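Message queue

A message queue is a piece of software that holds messages sent by one program until another program is ready to deal with them. It sits between the two, rather like a tray on a desk: the sender drops something in and gets on with its day, and the receiver picks it up when it has a moment to spare. Neither has to know very much about the other, and they need not be running at the same time. Queues are found behind a great many everyday services, from shop tills and booking systems to the small programs that send out your receipts by email.

The term is used a little loosely. Some people mean the waiting line itself, and others mean the whole server that looks after many such lines, which is more properly called a message broker. This article follows the common habit of using "queue" for the line and "broker" for the server.

Background

The idea is an old one, as computing goes, and it grew out of a very ordinary difficulty. When one program calls another directly, it usually has to stand about waiting for the answer. That does no harm when the answer comes quickly, but if the second program is busy, or has been switched off for repairs, the first is stuck as well, and so is whatever was waiting on the first. A single slow part can hold up a whole chain in this way.

Early systems got round this by writing work to a file or a database table and having a second program come along every so often to see what had been left there. Plenty of offices still do it, and for small jobs it does perfectly well. The trouble comes when several programs want to read the same table at once, and two of them pick up the same piece of work. A proper broker takes care of that sort of squabble, along with a good deal of other housekeeping that would otherwise have to be written afresh each time.

How it works

A program that sends messages is called a producer, and one that receives them is called a consumer. A message is normally made up of a body, which holds the actual content (an order, say, or a request to shrink a photograph), and a set of headers, which are short notes for the broker and the consumer about how the message ought to be treated.

When a message arrives, the broker stores it either in memory or on disk. Memory is quicker, though anything kept only there is lost if the power goes. Storing on disk takes longer and is the usual choice for anything that matters, such as payments. Many brokers let the producer decide message by message, and it is well worth spending a little time on that decision early on, before the system has grown too large to change comfortably.

Once a consumer has finished with a message it sends back an acknowledgement, and only then does the broker remove the message for good. If the acknowledgement never comes, perhaps because the consumer has crashed halfway through, the broker waits for a set time and then offers the message again, either to the same consumer or to another one. The waiting time goes by several names, "visibility timeout" being the one most often met with. 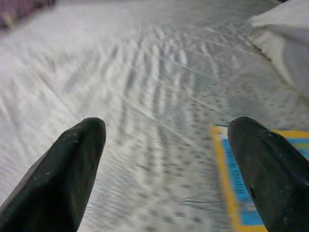
Photo: Sultotville Open Picture Library

Delivery promises

Brokers differ in what they promise, and newcomers are often caught out by the wording, so it is worth going slowly. "At most once" means that a message may be lost but will never be handed over twice. "At least once" means that it will not be lost, but may well turn up again. "Exactly once" is what everybody would like, naturally, and it is very hard to provide across a network that can fail at any moment. Products that offer it generally do so within certain limits, and the small print deserves a careful read over a cup of tea.

Most working systems settle for at-least-once delivery and then make sure that handling the same message a second time does no harm. A consumer built this way is said to be idempotent. A common method is to give each message its own number and keep a list of the numbers already dealt with, so that a repeat can be quietly set aside.

Ordering

A plain queue hands out messages in the order in which they came in, first in and first out. With a single consumer that order is normally kept right to the end. With several consumers working side by side it is not, as one may be slower than its neighbour and finish later. Where order matters, messages that belong together (all those for one customer, for instance) can be given a shared key, and the broker then sends everything with that key to the same consumer.

Messages that fail

Some messages cannot be processed however many times they are tried. The body may be damaged, or it may refer to a record that has since been deleted. Left alone, such a message would go round and round for ever, so brokers usually allow a limit to be set. In Clollska, a small broker often used for teaching, the limit is 8 attempts unless the owner chooses otherwise. After that the message is moved to a separate line known as a dead-letter queue, where a person can look at it in peace.

A dead-letter queue is only useful if somebody remembers to look at it, and a sensible team will set up an alert for the purpose.

Example of use

The Donov parcel service, which runs from a depot at Pickering, is a friendly example to study, being small enough to understand in one sitting. Its website once called the label printing program directly, and customers had to wait while each label was made. In April the two were separated by a queue, with two consumers doing the printing. The longest wait at the checkout, which had been 41 seconds, fell to two. The labels themselves took no less time to print, but the customer was no longer kept standing there while it happened. The changeover used 34 lines of new code on the website side.

Drawbacks

A broker is one more thing to install, watch and keep up to date, and if it stops, everything that leans on it stops too. Faults can also be harder to trace, as the cause and the effect may be some distance apart in time. Adding a tracking number to every message when it is first created is a great help here. For a small program with only a handful of users, a direct call is often the kinder choice for all concerned.

See also

Message broker
Publish and subscribe
Remote procedure call
Idempotence
Dead-letter queue

This page was last edited on 4 June 2025.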